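Progress report on the enclosure and assembly room work
Project Skokora, small enclosures for field sensors
Period: up to the end of September
Prepared by: Doğukan Sarıgül, assembly room
For: the Juntunen fund, program office

1. Where we are now

In the last report I promised that the gray box would be fixed as a design before the autumn, and that we would stop changing it after that. The design is fixed now. The drawing was signed on a Monday, and the supplier Hirnach has confirmed that they can cast it without a new tool. We lost some weeks in the summer when their foundry was closed, and I should have planned for this better.

The order for the first batch is 148 boxes with lids. From these we have received 30, and they are stored on the shelf behind the door. The remaining boxes will come in two deliveries. I asked for one delivery, but the price of transport was the same and Hirnach preferred two, so I agreed.

2. The box

For readers who did not see the earlier reports, I repeat the main points. The box is small and cast from metal, with thick walls and rounded corners on the outside. The lid is a separate flat part and it is held by screws. Inside the box is a flat space for the sensor board. The program office asked in spring if a plastic box would be cheaper. It would be, but the sensors will be mounted on outside walls in places where people hang bicycles and ladders, and we prefer to keep the metal.

We made two changes after the comments of the Belus test group. The first one is the edge of the lid, which was too sharp for the fingers, and it is now broken with a small radius. The second one is the written instruction for closing the lid. The old text said only "tighten the screws", and different people understood it in different ways. The new text gives the order of the screws and says that all of them must be started by hand before any of them is tightened.

3. The assembly table

The table stands near the big window, so for most of the day we do not need the lamps. We keep the middle of the table for the box, and the wrapped parts stay along the far edge. This is a simple rule, but in the first weeks we did not follow it and small parts went missing under the bags.

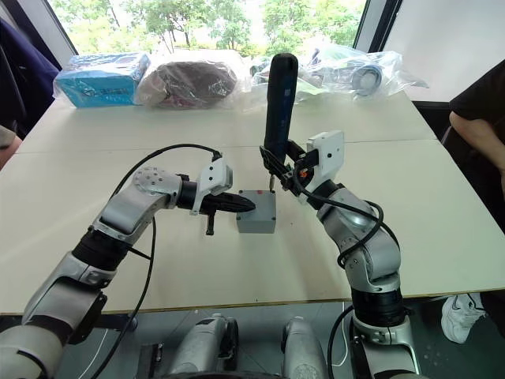
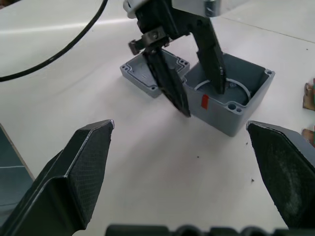

Second picture: the box open, with its lid upside down at the left and a thin white ring inside.

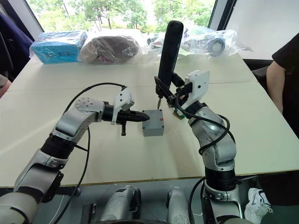
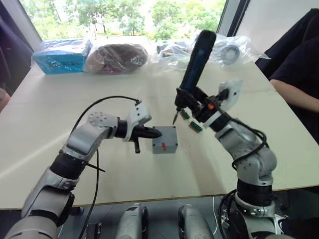 Screws are kept in a shallow tray which is put away at the end of each shift. I would like to buy a second tray with a cover. The cost is small and it can be paid from the line for consumables, if the program office has no objection.

4. Time needed for one box

Our target in the proposal was 4 boxes in one hour, counted from the empty box to the closed one with its label. At this moment we reach the target on good days only. The screws are not the slow part, as I believed before. Most of the time goes into opening the packing and checking that the holes in the lid are clean. Some lids come with a little metal dust in the holes, and then the screw goes in crooked if one is not careful.

I wrote to Hirnach about the dust. They answered politely that the lids are blown clean before packing. I think both things can be true — the dust may come loose during the transport. We agreed that the next delivery will have the lids packed separately from the boxes.

5. Money

The spending is inside the plan. We have used 40 percent of the budget for parts, and the invoice for the second delivery will come in the next period. The line for travel is almost not used, because the visit to the foundry was replaced by two calls. I ask for permission to move a part of the travel money to packing material. The foam we use now is too soft for a metal box, and in the trial shipment two corners went through it.

6. Problems and open questions

The label for the serial number is still not decided. The printed one comes off when it is wiped with cleaning liquid, and the engraved one looks good but costs more than we expected. I will send both kinds to the program office together with this report, so that you can compare them in your hands.

The second question is who keeps the spare lids. The Belus group wants to have them, and I would also like to have some in our room. For me it is fine to divide them, but it should be written somewhere.

7. Plan for the next period

We will receive the second delivery, check all the lids and continue the assembly. The closing instruction will be translated and printed on a card for each workplace. When the label is decided, I will order it for the whole batch at once.

I also plan a small trial where closed boxes stay outside for several weeks, on the north wall, and are then opened and looked at. The results will be in the next report. If the program office would like to visit before that, the assembly room is open from eight in the morning, and I only ask for a short message one day earlier.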